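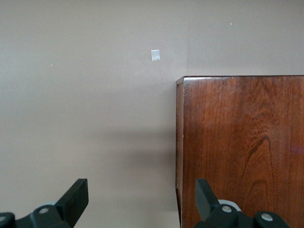
灰米色墙面，右侧为木柜

Koltero 品牌周年歌单活动
Vernton 门店背景音乐与广告音频播放系统检查表（附批注）

检查日期：2019年8月11日
检查范围：一层销售区、二层体验区、设备间、收银区后侧走道
检查人：Mingxuan Cheng
复核人：Elaheh Khosravi
现场配合：Chenxi Guo、Arwel Parri
播放主机：Loltix（主机、备机同型号）
排程软件：Mao
文件状态：现场填写，批注为检查当日及复核时录入

判定说明
合格：现状满足本表要求，无需处理。
整改：现状不满足要求，不影响当日营业，须在活动开始前关闭。
停用：存在安全隐患，处理完成并复检之前不得通电。
不适用：本门店无此项设备或做法。

未填写判定的条目一律按整改处理。批注栏只写事实和处理意见，不写推测。与门店陈列有关的问题请另行提交，不要记入本表。

第一部分 供电

1.1 播放机柜由独立回路供电，回路标识与配电箱图纸一致。
判定：合格
批注：配电箱门内侧图纸为改造后版本，旧版已撤除。

1.2 机柜内排插固定牢靠，无级联。
判定：整改
批注（Cheng）：备机电源取自第二只排插，第二只排插插在第一只上。已要求取消级联，备机改接机柜后部固定插座。
批注（Khosravi）：同意。改接时主机不断电，先停备机，再移插头。

1.3 电源线无破损、无挤压，未从柜门缝隙穿过。
判定：合格

1.4 不间断电源自检正常，在市电断开后可维持主机运行 8 分钟以上。
判定：合格
批注（Cheng）：断电测试在营业前进行。主机未重启，播放未中断。面板日志时间比门店系统时间慢，已校正。

1.5 漏电保护装置按下测试按钮后可靠动作。
判定：合格

1.6 金属机柜接地连接紧固，接触面无漆层隔断。
判定：整改
批注（Cheng）：接地端子垫片下仍有漆，需打磨后重新压接。
批注（Parri）：打磨时用吸尘器贴近收集，机柜里的设备罩好再动手。上次在别的门店做同样的活，粉尘进了功放风扇，拆洗花的时间比压接本身长得多。

第二部分 机柜与散热

2.1 机柜调平，固定螺栓齐全。
判定：合格

2.2 进风口、出风口前方净空不小于 300 毫米。
判定：整改
批注（Cheng）：出风侧堆放活动用纸箱，净空不足。现场移开后复测满足要求。纸箱由门店另择位置存放，关闭本项前再看一次。
批注（Guo）：纸箱已转到二层库房。设备间门上贴了禁止堆放的提示。

2.3 功放风扇转动平稳，无异响。
判定：合格

2.4 防尘网清洁，安装方向正确。
判定：整改
批注：防尘网积尘明显，更换。旧网不水洗复用。

2.5 空置机架位装有盲板。
判定：整改
批注（Khosravi）：盲板缺失会使热风在柜内回流。补装全部空位，不接受用纸板代替。

2.6 设备间环境温度在设备说明书允许范围内，记录可查。
判定：合格
批注：温度记录为手抄，字迹可辨。建议改为自动记录，不作为本次整改内容。

第三部分 扬声器安装

3.1 吊装扬声器主承重件完好，螺纹连接有防松措施。
判定：合格

3.2 每只吊装扬声器设有独立保险绳，保险绳不与主承重件共用吊点。
判定：停用（二层体验区东侧吊点）
批注（Cheng）：该处保险绳与主吊架挂在同一吊环上，吊环一旦失效，保险绳不起作用。扬声器已断开信号线并拆下，放置于设备间地面。下方通道在拆卸期间封闭，拆完后恢复通行。
批注（Parri）：楼板上另有可用锚栓，做过拉拔测试再用。不要借用灯轨的支架。
批注（Khosravi）：复检前该扬声器不得装回。活动歌单试听也不例外。

3.3 壁挂扬声器支架与墙体连接牢固，手拉无位移。
判定：合格
批注：轻质隔墙上的支架已核对背部加强板位置。

3.4 落地扬声器摆放稳定，未占用疏散通道。
判定：整改
批注（Cheng）：一层入口处落地箱向外摆放，门扇全开时与箱体接触。内移，并以地面标线固定位置。

3.5 扬声器线缆穿越人行区域时加过线槽，过线槽两端收口。
判定：整改
批注：一层试听台后方过线槽末端翘起，重新粘贴。若地面材料粘不住，换成带配重的型号。

3.6 吸顶扬声器面罩完整，无松脱。
判定：合格

3.7 扬声器及支架未遮挡喷淋头、烟感探测器、疏散指示标志。
判定：合格

第四部分 音量与听觉安全

4.1 系统已设置输出限幅，限幅值由密码保护。
判定：整改
批注（Cheng）：限幅已启用，密码为出厂默认值。已更改，新密码交 Chenxi Guo 与 Elaheh Khosravi 各存一份，不写在机柜上。

4.2 试听台耳机设有独立音量上限，顾客无法通过本机按键越过。
判定：合格
批注（Khosravi）：用歌单里最响的一首测试，不用粉噪。这次歌单年代跨度大，早期广告配乐的母带电平低，近年的电平高，单测一首早期曲目看不出问题。

4.3 歌单曲目已做响度统一，相邻曲目切换时无明显跳变。
判定：整改
批注（Cheng）：抽听发现 6 处切换存在跳变，集中在歌单后半段的电子类曲目。曲目名称见音频组内部记录，本表不列。
批注（Parri）：跳变的几首是后补进歌单的，导入时没经过响度处理。重新走一遍流程即可，不要在功放上手动压。

4.4 广播插播时背景音乐自动衰减，插播结束后平缓恢复。
判定：合格

4.5 收银区音量低于销售区，员工交接时可正常交谈。
判定：合格
批注（Guo）：收银同事反映前段时间偏响，分区调整后没有再反映。

4.6 员工在试听台附近连续工作的安排已考虑轮换。
判定：合格
批注：轮换表贴于员工休息区。

第五部分 应急联动

5.1 火灾报警信号输入后，背景音乐与广告音频立即静音。
判定：整改
批注（Cheng）：共测试 3 次。主机播放时静音正常。切换到备机后，静音信号未接入备机，音乐继续播放。原因是联动线只接了主机干接点输入。
批注（Khosravi）：联动完成之前，备机处于冷备状态，不得投入自动切换。主机故障时门店保持静音营业。
批注（Parri）：从报警模块单独引一路到备机，别在主机端子上并接。

5.2 应急广播优先级高于一切节目源。
判定：合格

5.3 静音状态解除须由人工确认，不得自动恢复播放。
判定：整改
批注：主机在报警信号撤除后自动续播。在 Mao 中将恢复方式改为手动确认，改后与消防值班人员一起复测。

5.4 门店值班人员知道急停位置并能独立操作。
判定：合格
批注（Cheng）：请当班同事现场操作，未作提示，动作正确。

5.5 急停按钮旁有中文标识，按钮未被物品遮挡。
判定：合格

第六部分 排程与内容

6.1 Mao 排程与活动时间表一致，闭店后无残留任务。
判定：整改
批注（Cheng）：凌晨时段有一条测试任务未删除，内容为旧版开场音频。删除后导出排程存档。
批注（Guo）：测试任务是彩排时建的，当时写了备注，备注没有显示在任务列表页上。

6.2 歌单全部曲目在本地有缓存，断网后可继续播放。
判定：合格
批注：拔除网线后播放至曲目切换点，下一首正常读取本地文件。

6.3 歌单使用范围已由版权负责人书面确认，包含门店公开播放。
判定：合格
批注（Khosravi）：确认函由 Cayetano Mateos 提供。函中注明仅限活动期间，活动结束后须撤下歌单。撤下时间写进 Mao，不靠人工记忆。

6.4 广告原声片段与完整曲目分开管理，文件名能够区分。
判定：整改
批注（Cheng）：两类文件混放于同一目录，部分片段与完整曲目同名，仅扩展名不同。排程按名称调用时可能取错文件。
批注（Mateos）：片段和曲目的授权条款不一样，请按授权类型分目录，不要按年代分。片段不得循环播放。

6.5 开场音频、闭店音频已试播，首尾无爆音。
判定：合格

6.6 播放日志可导出，字段包含曲目、起止时间、播放区域。
判定：合格
批注：区域字段显示为编号，附编号对照表即可。

第七部分 网络与账号

7.1 播放主机与收银网络隔离。
判定：合格

7.2 远程维护入口平时关闭，开启须经门店值班人员同意。
判定：整改
批注（Cheng）：远程入口处于常开状态。已关闭。维护方需要接入时先电话联系门店，结束后由门店确认关闭并签字。

7.3 各账号与使用人对应，无共用账号。
判定：整改
批注：门店共用一个排程账号。按人分设，离岗人员账号当日停用。

7.4 主机系统时间与门店时间服务器同步。
判定：合格

7.5 主机外露接口已封堵或禁用。
判定：合格
批注：前面板接口已禁用，后面板接口在锁闭的机柜内。

第八部分 检查作业安全

8.1 登高作业使用合格人字梯，有人扶梯。
判定：合格

8.2 断电作业已挂牌上锁，钥匙由作业人本人保管。
判定：合格
批注（Parri）：牌子上的姓名栏要填。这次有一块只写了部门，当场补上。

8.3 登高工具有防坠绳。
判定：整改
批注：螺丝刀有绳，扳手没有。补齐后再进行 3.2 的复装。

8.4 作业结束后清点工具，吊顶内无遗留物。
判定：合格

8.5 测试大音量输出前通知店内人员，并提供护耳用品。
判定：合格

待办与责任人

取消排插级联，重新压接接地端子：Arwel Parri。
更换防尘网，补装盲板：Arwel Parri。
设备间净空保持：Chenxi Guo。
二层东侧吊点重做及拉拔测试：Arwel Parri，复检人 Elaheh Khosravi。
入口落地箱移位，过线槽处理：Chenxi Guo。
后补曲目响度处理：Mingxuan Cheng。
备机静音联动接线：Arwel Parri，联动测试须有消防值班人员在场。
恢复方式改为手动确认，清理测试任务：Mingxuan Cheng。
音频文件按授权类型分目录：Mingxuan Cheng，目录结构先发 Cayetano Mateos 确认。
远程入口管理，账号分设：Chenxi Guo。
扳手防坠绳：Arwel Parri。

复核意见

停用项仅限二层体验区东侧扬声器，不影响其他区域播放。该扬声器停用期间，不得通过提高相邻扬声器音量来补偿覆盖，听音区覆盖不足可以接受。

5.1 与 5.3 有先后关系，先完成备机接线，再修改恢复方式，最后一并复测。复测时主机、备机各走一遍完整流程，包括报警输入、静音、信号撤除、人工确认、恢复播放，结果分别记录。复测当天不安排歌单试听，以免值班人员误判静音原因。

6.4 的目录调整会使现有排程中的文件路径失效。调整前导出排程，调整后逐条核对调用对象，核对完成再启用。若调整当日来不及核对，沿用旧目录，不得新旧目录并用。

各整改项关闭时须附现场记录，电话或口头告知不作为关闭依据。吊点拉拔测试记录单独成页，附在本表后面，由测试人和复检人双方签字。

检查人签字：Mingxuan Cheng
复核人签字：Elaheh Khosravi
门店确认：Chenxi Guo
抄送：Cayetano Mateos、Arwel Parri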